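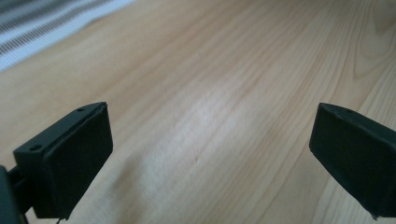
My table top, with the light on it. There is a tiny dark spot near the bright part.

Filed under: Home & Table > Wood Surfaces and Care

Jiahui_Feng
Hello all. I have this light wooden table since September and I eat on it every day. When the light comes low I see a pale area in the middle, and near to it a very small dark speck. I tried with the fingernail and I cannot decide if it is a dent or something stuck. Should I oil the whole table, or leave it? The seller, Gezer, did not tell me what finish it has.

wren_573
The pale area is only glare, I think. Walk to the other side of the table and look again. If it moves with you, there is nothing to repair. The grain in the corner is very beautiful, by the way, this big swirl. I would not put oil on it before you know the finish.

Cuiping Cao
I disagree a little with wren. A dull place can also come from hot plates, and then it looks almost the same as glare in a photo. Put one drop of water on the underside. If the drop stays round, the wood is sealed and oil will only make it sticky.

Jiahui_Feng
Thank you both. I made the drop test on Thursday and it stays round. I walked around also, and the pale area moves. So only the speck remains. I use a striped placemat now, but it covers just a part of the table.
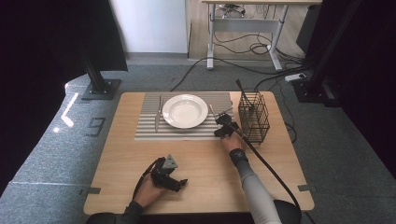

The setting on the striped mat, knife on the left, fork on the right.

Cuiping Cao
Good, then no oil. But excuse me, why is the knife on the left side? The fork should be left and the knife right, with the blade to the plate. My mother would send me back to the kitchen.

yichen_q
Only if you eat in that way. I am left-handed and I put them exactly like this at home. For one plate on one mat, let people be comfortable.

Cuiping Cao
For yourself, yes. For guests I would still do it the usual way, because they reach without looking.

wren_573
Back to the table, please. I like the black wire holder, but I would check under it. I had a metal basket from Andow and its corners left small marks in my table, very similar to your speck. I glued felt pads under it and there were no new ones. Or move the mat to the right, so that the whole holder stands on it. Now it is partly on the bare wood.

Jiahui_Feng
I did not think about the holder. I will buy felt. And I am right-handed, so I have no excuse for the knife, I never learned the rule.

yichen_q
Do not change it for us! For the speck, try a soft cloth with warm water and a little dish soap before anything else. If it is still there after drying, it is a dent, and I would leave it alone.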